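Section 4: Sending Your First Client Mailing

Before you begin, make sure your contact list is loaded into Jerlow and that your company address is filled in under Account. Mailings without a postal address stay in Drafts.

1. Open Campaigns and click New Mailing.

2. Pick a list. The starter plan holds up to 3,722 contacts. Anything past that is skipped, so trim old leads first.

3. Type a subject line. Keep it short and name the service you are selling, such as network support or backup checks. 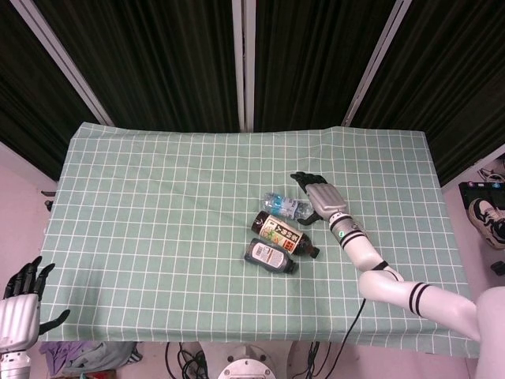
Three bottles on a checked tablecloth.

4. Paste your message into the body box. Plain text works best here — formatting copied from a word processor often breaks.

Note: The body box accepts 1,505 characters. The counter turns red when you go over.

5. Click Send Test and enter two addresses, your own and a coworker's. Open the test on a phone as well as a desktop.

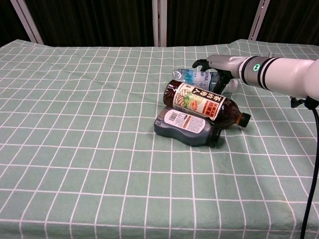 6. If the test looks right, choose a send time. Thursday morning is the default, and you can change it under Schedule.

7. Click Confirm.

Caution: A confirmed mailing cannot be recalled once sending starts. To stop one that is still waiting, open Schedule and click Hold.

Replies go to the address listed under Sender. To route them to your sales staff, see Section 5.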